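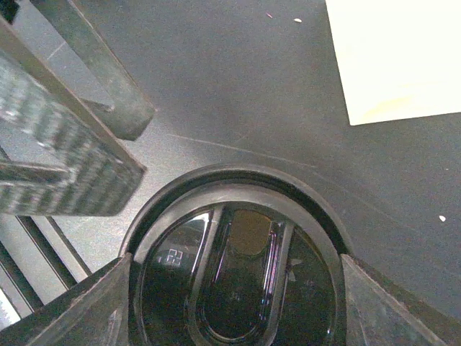 Black round piece on the dark bench, window side up, rack post behind.

August, late morning. Bench notes, lids and returns.

Went through the round black lids that came back from Drutinbridge. They have been sitting in a crate under the sink since before the holidays and I wanted the shelf space. Heino Lūse started a list in spring but it stops halfway down the page, so I began again from the top and marked his entries with a tick where they still held.

The question for each one is the same. Does it go back on a tub, does it go in the spares drawer, or does it go out with the plastics. Florian wants the spares drawer kept small this time. Last year we had every lid ever made and not one of the sort anybody asked for.

Procedure, so we both do it alike:

Wipe with the damp cloth, then the dry one. No paper towel on the glossy faces, it leaves lines. The dark bench top has a scratch across it already, so put the mat down before sliding anything heavy.

Look round the rim with the lamp held low. A whitened patch means it has been bent and will split sooner or later. Those go out.

Check the window if there is one. The glossy ones throw back everything in the room, so a mark can turn out to be a reflection. On the one at the top of this page a display shows up backwards or forwards depending how you stand – I read 22 off it and spent a minute looking for a sticker. Tilt it before writing anything down.

Try it on the 900 ml tub. It should sit level without pressing. The Pfister tubs are slightly tighter than the Gretholm ones, so use a Gretholm tub first and only go to Pfister if it feels slack.

Results so far: 19 looked at. Five had whitened rims and are out. Three fit nothing we own and I have put them aside for Florian Gruber to look at, as he thinks they may belong to the old Coketti sets. The rest are good and back on the shelf, stacked face to face with a sheet of tissue between.

Plain lids are quicker. No window, just rings and the long oval ridge in the middle, and most of the scuffing is from stacking. Where there is a recycling triangle it is small and easy to miss against the black, and the shine does not help. Turn the lid until the light falls across it and the mark comes up grey. I could not make out the character next to it on every one. Where I was unsure I wrote "triangle, unread" and left it at that.
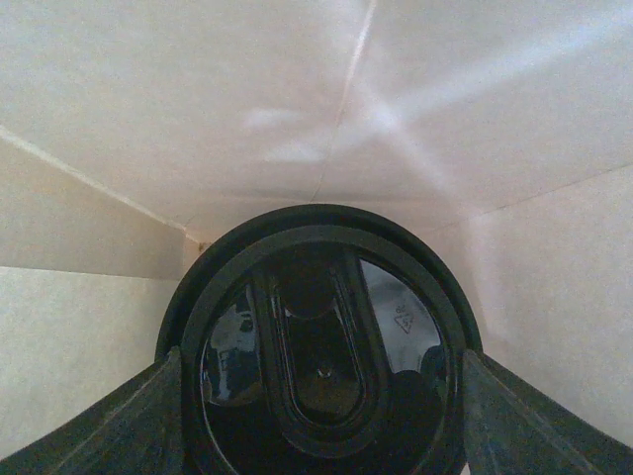
Left to do

Second crate, the one with the blue tape. Same checks.

Ask Heino what his column headed "K" meant. Could be kitchen, could be keep. If it is keep then four of his need looking at again, because I have put them on the out pile.

Find out whether the council takes black plastic this year or whether it has to go to Drutinbridge with the rest. Pile stays by the door until we know.

New damp cloths. The old ones are shedding.

Florian to bring the Coketti tub from home and try the odd ones on it before the end of August.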